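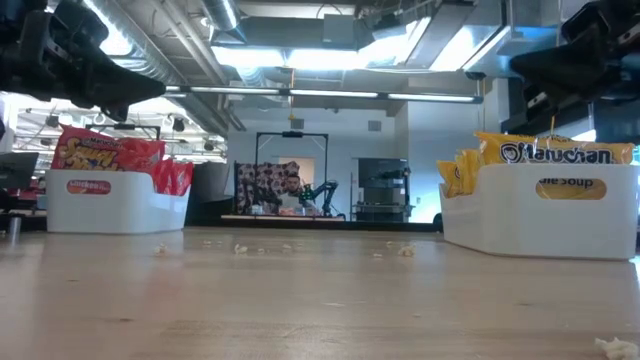 3 min read

To: Bench Equipment list
Subject: Re: [bench-equipment] Finger selection for the two-arm station

Dear colleagues,

This message reports the results of the finger comparison requested on this list in April and sets out the position of the Irnuvance bench group. Comments are invited before the purchase request is submitted.

The comparison covered the Prillden tapered finger and the Vakutetti flat finger. Both were run on the same pair of arms under the Semaan controller, with the closing force and approach speed held at the same values. The items were packaged foods in flexible wrappers, including instant noodles, picked from open bins. Wrappers of this kind were chosen for the difficulty they present: the outer film folds under contact, and the contents do not always fill the package.

In total, 3,352 picks were logged. The Prillden finger performed better when packages stood upright and close together. Its narrow tip can enter the gap between two wrappers without pushing the neighboring item down. The Vakutetti finger needed more clearance and often closed on two packages at once. On items lying flat across the top of a bin, the difference between the two was small, and we would not base a decision on it.

Transfers from one arm to the other were recorded separately. In this part of the work the flat finger had an advantage. A wider contact area kept the package from turning while the second gripper closed. With the tapered finger, a bag held near one corner tended to rotate, and the receiving arm then had to correct its approach. The log shows 43 failed transfers with the tapered finger. Most of them occurred before the release delay on the Semaan controller was lengthened.
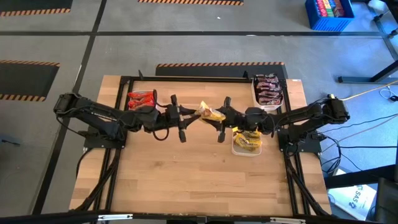

Yellow snack bag between the two grippers, mid-table.

The release delay deserves attention from any group planning similar work. At the factory setting, the giving arm opens as soon as the receiving arm reports contact. Contact with loose film is not the same as a secure hold. We now require the receiving gripper to report a stable width before the release command is sent. The change lengthens each transfer slightly and applies equally to both finger types.

Cable routing was also reviewed. The wrist cable should have enough slack for full rotation but should be checked at the extremes of reach, particularly when an arm folds down over a tall bin. Members who intend to repeat the comparison are asked to carry out this check with the arms at low speed.

The group proposes the following:

1. Adopt the Prillden tapered finger as the standard fitting for bin picking.
2. Retain one set of Vakutetti flat fingers for work that consists mainly of transfers.
3. Apply the revised release setting on all Semaan controllers in use. 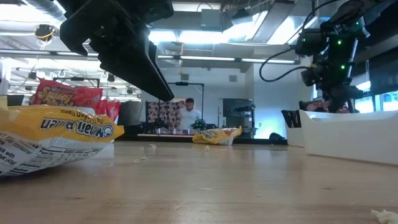 Ilham Tawfik wrote earlier in this thread:

> I support a comparison, but I would ask that finger wear be
> recorded along with pick results. On our station the coating
> on the tapered tips began to lift after more than five weeks
> of daily use, and the grip on shiny film became noticeably
> less reliable after that point. A short trial would miss this.
>
> I would also ask whether a mixed arrangement was considered,
> with a tapered finger on the picking arm and a flat finger on
> the receiving arm. The Semaan software accepts a separate
> gripper profile for each side.

On the first point, the tips were inspected at the end of each session and no lifting was found. Our trial was shorter than the period described, and the report will state that limit. We would be grateful for the wear records from your station.

On the second point, a mixed arrangement was not tested. It would suit a station where items always move in the same direction. Ours move both ways, so each arm must be able to pick. The group is nevertheless willing to run the mixed arrangement as a separate trial, using the same items and the revised release setting, if two or more members of the list would make use of the results.

Log files and controller profiles are available on request. Please send replies to the list so that they are kept in the archive.

Respectfully,

Samira Ghanem
Bench Group, Irnuvance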